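Table Linens and Trays: Your Questions, Answered

Last updated 15/02/2023

We get a lot of mail at Brelliretti, and a good part of it is about the same handful of things, so Hülya Avcı and I sat down with a pot of tea and wrote out our answers in one place. If yours isn't covered, please write to us anyway. We do like hearing how your tables are coming along!

Will a woven placemat lie flat when it first arrives?

Not always, I'm afraid. Ours travel rolled up, and they hold on to that curl for a day or two. Roll the mat gently the other way, lay it on the table, and put a couple of heavy books on top overnight. Please don't iron it, even on low.

How do I clean one?

A damp cloth and a drop of dish soap will take care of most meals. For tomato sauce or curry, get to it as soon as you can and dab, don't scrub, working along the weave. Rinse with a clean cloth and dry it flat. The washing machine is hard on the edges (we tried, and we have the sad mats to show for it).

Can I put a patterned tray and a striped placemat on the same table?

Oh, please do! This is the question Hülya loves best. Her feeling is that two patterns get along nicely when the colors are quiet and one of them is mostly empty space. A pale tray with a simple line drawing is an easy partner for a busy mat, and plain cutlery gives your eye somewhere to rest.
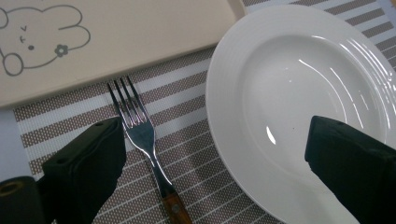

Cream tray with gray line drawing, striped woven placemat in taupe and white, steel fork.

If you're nervous about it, start with browns, creams and grays and add something brighter when you feel like it. A napkin is a cheap way to try out a color.

Should the mat go under the tray as well?

Whichever you prefer. At my house the tray holds the bread and sits wherever there's room, half on a mat if need be. For a more formal supper I'd give each plate its own mat and keep the tray off to the side.

What about hot dishes?

A dinner plate with warm food on it is fine on our Toprak mats. A pot straight off the stove isn't, so use a trivet for those.

Do you sell single mats, or only sets?

Both. Sets come in 2 or 9, the larger one being eight places and a spare, which was Trinh Khúc's idea after one too many gravy accidents. To match a mat you bought from us before, send a photo taken in daylight and we'll do our best. Colors do shift a little from one batch to the next.

When will the Skeltent runner be back?

We expect it in April. Drop us a line and we'll put you on the list.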